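The Tablecloth Pages: Tables Worth Lingering At

Welcome to my favorite corner of the site! I started collecting tablecloths in 2000, when a neighbor on Orville Street was clearing out her linen closet and handed me a whole armful over the fence. I have been hopelessly hooked ever since (my closet shelves are begging for mercy). I love lace and I love linen, but what really gets me going is a good printed cloth, the kind that lives on the table every day and gets leaned on and spilled on and wiped down before supper.

This gallery is all about those. Some of the tables here are mine, some belong to friends, and the notes are just what I'd tell you if you were standing in my kitchen with a coffee in your hand. I've put the carnations first, as they're my current favorite.

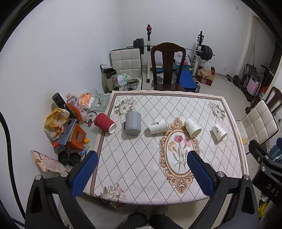 Carnations are badly underrated on table linen, and I'll say so to anyone who'll listen! Roses get all the attention, and there are whole shops full of sunflowers and lemons, but a carnation has those ruffled edges that look wonderful in print. This bouquet is done in pink and cream-yellow with little buds on thin green stems, set in a big oval medallion full of tan and brown scrollwork. I love the dotted diamond lattice behind it too, so soft and quiet, and then a mauve-brown stripe to pull it all together. Paper cups tipped over, a gray ribbed mug lying among them, and the pattern still holds its own.

What I look for in a printed cloth

Start with the border. A stripe near the edge gives your eye somewhere to stop, and it helps you get the cloth on straight. I line mine up by the stripe, stand at the end of the table and squint. Hamdia Jemal laughs at me for the squinting, but her cloths are always crooked, so there!

Corner sprays are my other weakness. When the middle is busy with plates and serving bowls, the corners are the bits your guests get to enjoy. Gray and cream flowers are lovely for this, and so easy to match with napkins.

Medallions are trickier. They want to sit in a particular spot, and if your table is longer than the one the cloth was made for, you'll be nudging it back and forth for ages. I've made my peace with a medallion that sits a little to one side. It leaves a nice open stretch of pattern for the bread board.

Cups and mugs on a pattern

I used to think a flowery cloth needed plain white dishes. Then Hanyu Lu brought a box of mismatched mugs to our May get-together in Brudbridge and I changed my mind on the spot. Red looks terrific against pale pink! So does gray, especially anything with a ribbed or rippled surface, where you get a bit of texture next to all that flat print. Even paper cups can be fun if they have lettering or a few leaves on them. Put out whatever you have and see who picks which.

Keeping them nice

For wipe-clean cloths I use warm water, a drop of dish soap and a soft rag, and I go over the table twice. Sugar and tea are the worst for leaving a sticky ring. I roll mine up on a cardboard tube for storage. Folding leaves a crease that can take up to 3 weeks to relax, and it always seems to land right across the flowers.

Fabric ones get a cool wash and go out on the line early in the morning. I iron the border first and then work in toward the middle. If I run out of patience, the middle gets a fruit bowl.

Coming next

I have two more tables to add when I get back from Nerby: a blue check with cherries, and a very loud orange one that I adore and my family can't stand. If you have a carnation cloth of your own, please write and tell me about the border!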